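About Redalier

Redalier is a small sewing and mending school in Grorimdale. We teach people to look after clothes they already own. We started with a grudge, and it hasn't gone away.

The grudge is against labels. Take a shirt marked "easy care" and try to find out what that means. Easy for whom? We have read a lot of hang tags over the years and we trust very few of them. "Premium cotton" tells you there's cotton in it. "Responsible" tells you less than that. We would sooner turn the thing inside out and look at how wide the seam allowance is.

Our main course, the Long Season, begins each October and takes 272 hours, split between the cutting room and the repair bench. People ask if it could be shorter. It could, and you'd come out of it able to sew a cushion. The first three weeks are spent on seams alone, and we lose a student or two at that point. We don't chase them. 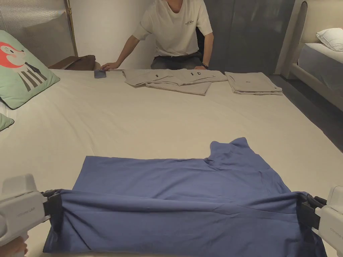
Maj-Britt Söderlund wrote to us that she had taken two weekend courses elsewhere before ours and come home from both with a tote bag and no idea why her collars wouldn't lie flat. Ours, she said, was slower and a good deal less cheerful, but she can now set a collar.

We'll take that.

Who runs it

Trinh Khúc opened the school after years of doing alterations for shops that blamed the customer whenever a zipper failed. She still teaches the repair bench and still marks every sampler herself, in pencil, on the back. The cutting room is named Triệu, after the family who let us have their old shears and the long table. There are six teachers now. None of us has a title and we don't give out awards.

What we don't believe

That mending will save the planet. It may save your pants. We've seen too many big promises hung on a darning needle to add another.

That everything is worth fixing. Some shirts are badly made from thin cloth, and a patch will outlive what's around it. If you bring us one of those, we'll say so before you pay for anything.

That you need a fancy machine. Most of ours are old, heavy and ugly, and they sew a straight line.
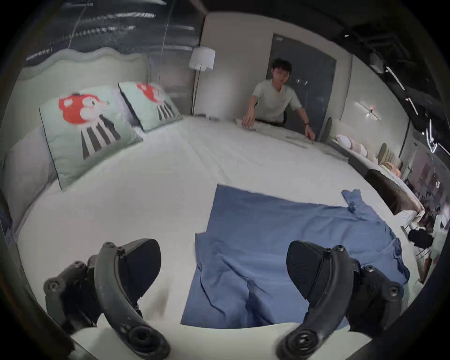 Visiting and signing up

The next open evening is on 12th July, at our rooms on the Clitport side of town. Bring one garment that has let you down. We'll look at it with you and tell you what we think went wrong — no charge, and no sales talk afterward. Groups are kept to five at the bench, so you may have to wait.

Places on the Long Season go in the order people write to us. We don't ask for a portfolio. We do ask you to wash and press whatever you bring, since creases hide pulled threads and we'd like to see them.
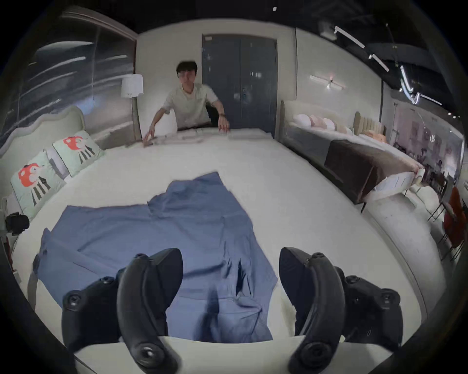

Folded whites and a blue garment spread out.

Fees are on a separate page, with thread and needles included. Fabric for your final garment is extra, and we'd rather tell you that now than in week eight.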